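Mivano says it needs 200 good examples before the new task is worth training on. I was there on Wednesday for a stretch of the collecting, mostly because Octavian Furtună got tired of me being rude about it from home.

The task is glassware. Pick up a piece, put it somewhere else, don't break it. 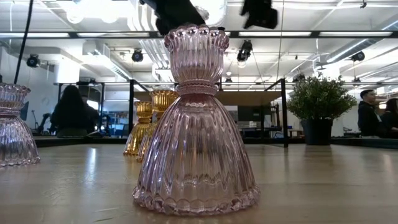
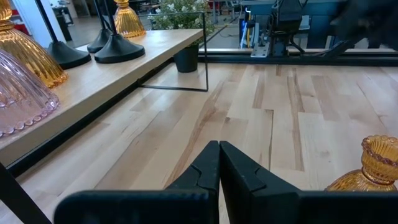 Pink and amber ribbed glass, all of it secondhand-shop pretty.

Octavian steers, the arm follows, and everything gets recorded. Then the table is rearranged and he goes again. He did 25 while I drank his coffee. Two got thrown out on the spot, one for a fumbled grasp and one where he changed his mind halfway across the table. I asked why the fumble had to go. A machine that will fumble ought to see somebody recover from it, no? He said they argue about that every week and this week the answer is no.

My complaint is an old one. You collect clean demonstrations from a careful man, and what you get is a model of a careful man on a quiet afternoon. Move the table, swap the bulbs, bring in a glass with a fatter waist, and I'd like to see the success rate then. When Hamann put out their dish-loading clips in February I wrote that every plate was the same plate. I still haven't seen a different plate.

Mivano does at least shuffle things. There is a sheet (Jeltby, they call it, after some town) that tells the operator where each piece goes next, so he can't drift into his favorite layout. I liked the sheet. I liked less that the same person checks his own recordings at the end of the day. Octavian is honest, but he's also tired by then and wants to hit the number.

And why glass? He says see-through objects are hard for the cameras, so it's a fair test. Sure. It also films very well, and Mevel, who are paying for part of this, have a trade show coming up.

I told him I'd come back when there's a trained policy and bring 2 glasses from my own kitchen. He asked what shape. I'm not telling him.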